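Malemero Community Workspace: progress report to the Mundlow Fund
June 23, 2020
Prepared by Lowri Hughes

Work on the shared desks has gone more or less to plan since our last report in March. The grant for this part of the project was $3,654. We have spent all but $364 of it, and I would like to carry that balance over for replacement cables.

The main job was sorting out the power supply at the desks. Members had been bringing their own extension cords and leaving them behind, and the back room had filled up with leads that did not match anything. Ignacio Paredes went through the lot with me over two evenings. Anything with a cracked case or a damaged cord went to electrical recycling. What passed a visual check was kept for testing by Rao Electrical.

We also agreed on what each desk should have: a power strip that stays on the left side of the table, cube adapters where bulky plugs would otherwise block each other, and a small socket hub that people can pull closer to where they are sitting. Spare cord is coiled and tied so it does not hang off the edge.

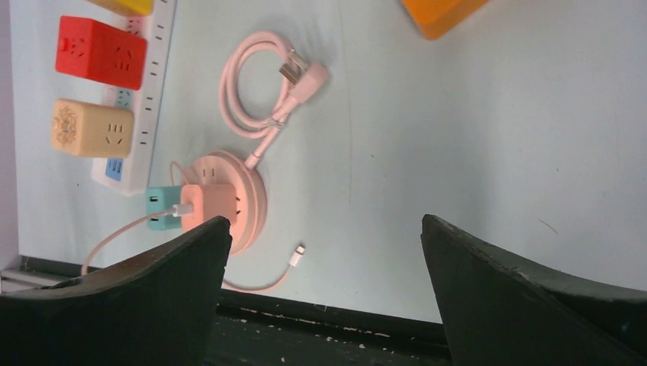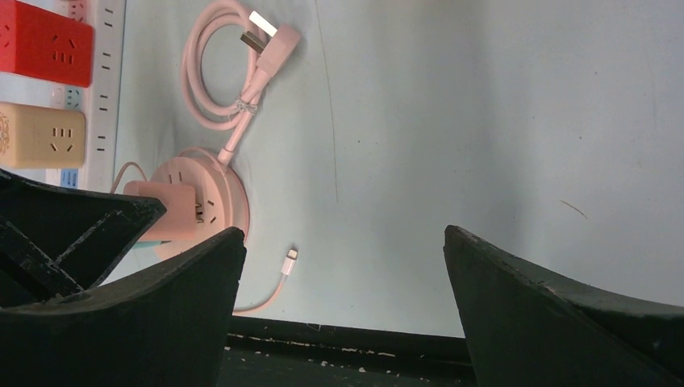 Power strip, cube adapters and the pink socket hub with its cable coiled

Four desks are now set up this way. The fifth is waiting on a strip from Muller, who supplied the others and have told us it is on back order. I have not paid for it yet, so it is not in the spending above.

We tried a few layouts before settling on one. With the strip at the back of the table, people had to reach over their work to plug anything in – a laptop was nearly knocked off during the first trial. On the left it is easier to get at, though left-handed members have asked for one desk the other way around. The fifth desk will be set up for them.

Colored parts have been more useful than I expected. When someone reports a fault they can say "the red cube" and we know which one they mean. I have started a fault log on that basis and it hangs by the door.

Still to do:

Rao Electrical to finish testing and label each item
Fifth desk to be fitted once the strip arrives
Short instruction card for each desk, mainly about not plugging one strip into another
Box of spare leads to be sorted by length

Ignacio will send the receipts separately. The only change from the original budget is that we bought fewer new cables and more cube adapters. Please let me know whether the carryover is acceptable or whether the balance should be returned.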